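## 3 手把手示教：让机械臂学会拆装台式机

前面两章把线接好、把 Stirkenis 控制软件装好了，到这里终于可以动手教了！这一章我写得啰嗦一点，因为我自己第一次示教的时候踩的坑，大半都在这一段。

先说清楚两种教法。一种是拖动示教，就是按住末端的使能键，直接用手带着机械臂走；另一种是遥操作，人坐在旁边，用 Skasberg 主手控制。机箱里面地方窄，我基本都是先用拖动示教走大位置，进了机箱再换主手做细活。你要是手稳，全程用主手也行，就是慢一点。

### 3.1 摆好工位

1. 机箱侧面板拆下来，机箱放倒，开口朝上。电源线一定要拔掉，拔完再按一下开机键放放电。
2. 零件托盘放在机械臂够得着、又不会被手腕扫到的地方。我习惯放在机箱左边，直接搁在拆下来的侧板上，省地方。
3. 处理器、内存、硬盘各放各的槽位，方向摆一致。教的时候是什么朝向，回放的时候就得是什么朝向，差一点点夹爪都会夹偏。
4. 机箱里的细线能理就理，尤其是主板上方那几根，别让它们横在夹爪要走的路上。

> **注意：** 处理器插座打开以后，里面的触点非常娇气。示教期间不要让夹爪从插座正上方快速经过，宁可绕一下。

### 3.2 录制一次示教

1. 在软件里新建任务，名字随便起，但别用中文空格（我吃过亏，导出的时候会报错）。
2. 把速度上限调到 3 挡。别贪快，熟了以后再往上加。
3. 按住使能键，带着机械臂走到机箱上方，停稳，按一下“记录点”。这个点以后叫“安全高度”，每次进出机箱都要经过它。
4. 切换到主手，慢慢往下放。进机箱之前先看一眼手腕朝向，转到不会碰硬盘架的角度再下去。
5. 夹爪下到处理器插座旁边的时候停一停，别急着合爪。这个位置一侧挨着插座，旁边又是一排内存，左右都没什么余量，我一般会在这里多记一个点，回放时让它在这儿减速。
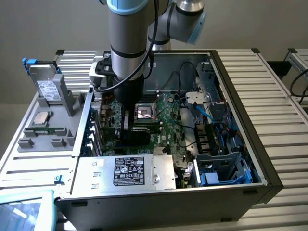 6. 细调位置，每次只动一个方向。三个方向一起推主手，看着很潇洒，录出来的轨迹全是抖的。
7. 到位后合爪、停一秒、再抬起。这一秒千万别省，软件靠它判断“抓取”这个动作从哪儿开始。
8. 原路退回安全高度，再去托盘那边放件，最后按“结束录制”。

> **小心：** 录制过程中手不要伸进机箱。想扶一下线？先按暂停，等状态灯变黄再伸手。

### 3.3 要录几遍才够

同一个动作我会录 29 遍。听着很多，其实熟练以后一遍很快，泡杯茶的工夫能录好几条。录的时候每遍稍微换一换起始位置，零件在槽里的位置也可以挪一点点，学出来的动作才不会太死板。

录坏的那几条不用全删。像碰了一下机箱边又自己纠正回来的，我会留着，打上“纠正”标签；夹空了、掉件了的就直接删掉。拿不准的先放进“待定”文件夹，第二天再看，往往一眼就有答案了。

### 3.4 回放检查

1. 第一次回放用 Hegde 仿真模式，只看轨迹，机械臂不动。
2. 没问题再上真机，速度还是 3 挡，手放在急停旁边。
3. 重点看两处：进出机箱时上臂的线缆会不会蹭到边框，还有夹爪停下来的位置跟你录的时候是不是一致。
4. 偏了的话，先查机箱有没有被推动过，再查标定。我遇到的偏差，多半都是机箱自己挪了窝，跟标定一点关系都没有！

> **提示：** 在机箱四个角的台面上贴一小段胶带做记号，每次开工前对一下，比重新标定省事多了。

### 3.5 保存和导出

单个任务最多存 1,250 个记录点，超了软件不会提醒你，只会悄悄把最早的丢掉（这个设计我到现在也没想通）。所以动作长的话，建议把“取内存”“取硬盘”“放处理器”拆成几个任务分别录，最后在 Sidell 编排页里串起来。

导出前记得勾上“包含夹爪力数据”，默认是不勾的。漏勾了就只能重新录，后期补不回来。导出完先别急着关软件，打开文件夹看一眼大小，要是只有几 KB，多半是任务名里又混进了空格。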